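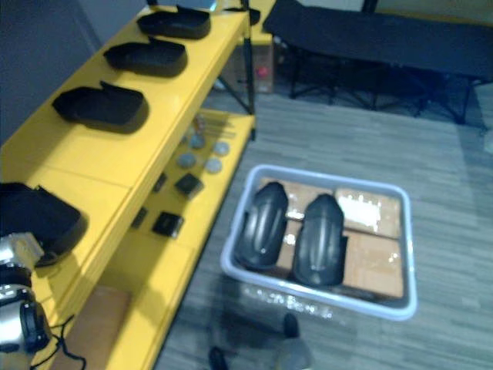

Thygesen Line will add one more small ship to its fleet in September. The Pridik takes up to 300 passengers and will sail from Tedurgate on routes of seven nights, with calls at harbors where the larger ships of the company can not enter.

The ship was built as a ferry and has been under conversion at the Plarum yard since the spring. It now has 200 cabins, and 60 of them are for guests who travel alone. These solo cabins are sold without the usual extra charge. The lowest price for the first season is $814 per person, port fees included.

"Our guests asked for shorter lines and more time on land," said Mehwish Zaidi, head of small ships at Thygesen. "On the Pridik we stay in most ports until 10 p.m., so people can have their dinner in the town."

There is one main restaurant, a cafe on the upper deck and a small library. Bookings are open already through travel agents, and direct sales on the website of the line will follow.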